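Intro to Service Robotics
Handout 6: Our Visit to the Skirnora Open Day

Welcome back, everyone, and thank you for being such good company on the bus! I promised to write up the visit while it was still fresh, so please read this before lab and bring it along with your own notes (even the messy ones, I like those best).

1. Where we went

Skirnora rents the upper floor of the old Gillies building and has fitted part of it out as furnished rooms. The open day is held each January, and groups of up to 20 are taken around at a time. We started with a short talk on Vakeo, the software that runs the arms, and then went through to the bedroom for the tidying demonstration, which I think most of you had been waiting for.

2. What to remember from the talk

The speaker told us that the team has recorded 4,000 tidying runs so far, and that soft, crumpled things still give them more trouble than anything with a firm shape. A bottle has a shape you can plan for. A wrapper may fold, slide or stick to a finger, and carpet makes it harder to get underneath a flat one. Please go back to the section on contact and friction in your reader with this in mind, it will make a good deal more sense now.

3. The bedroom demonstration

The job was picking up litter from the floor, with 2 arms sharing the work. Look at how far apart they are: the left gripper is over the front of the trash bin, close to the paper bag, while the right one has its fingers open just beside the water bottle. The snack bar wrapper lies on the carpet between the bin and the bottle, so think about which arm you would send for it, and what the other should be doing in the meantime.
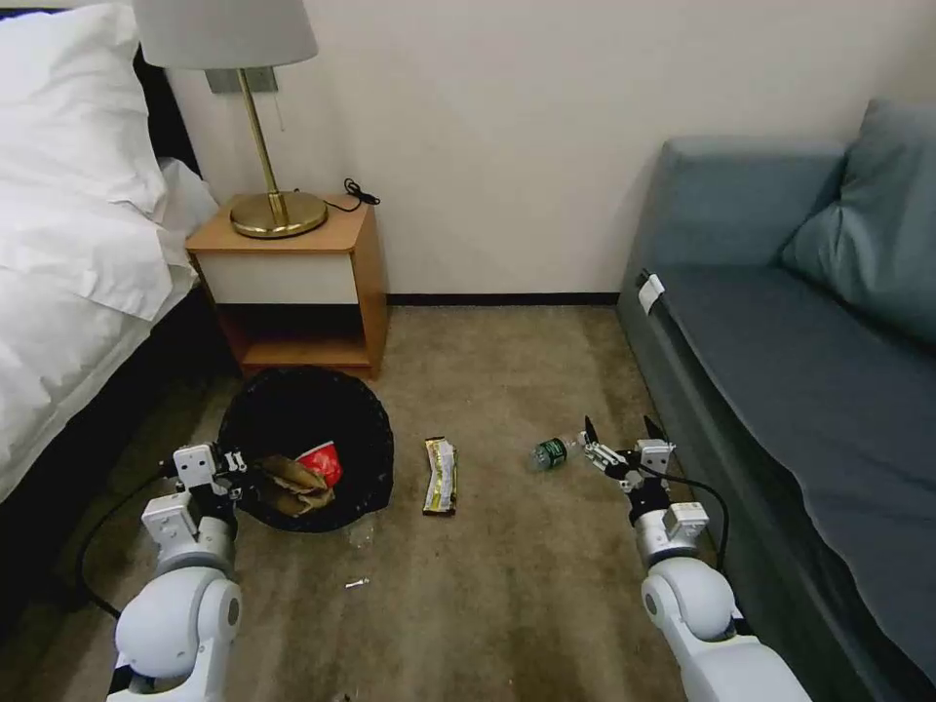
4. For lab

Write one page on how you would order the pickups in a room like this, and say where you would expect the arms to get in each other's way. Sumia, our own little test bench, will be set up from 2 p.m. if you would like to try your plan with a bottle and a wrapper first. Bring your own wrappers, please, and do eat the snack beforehand!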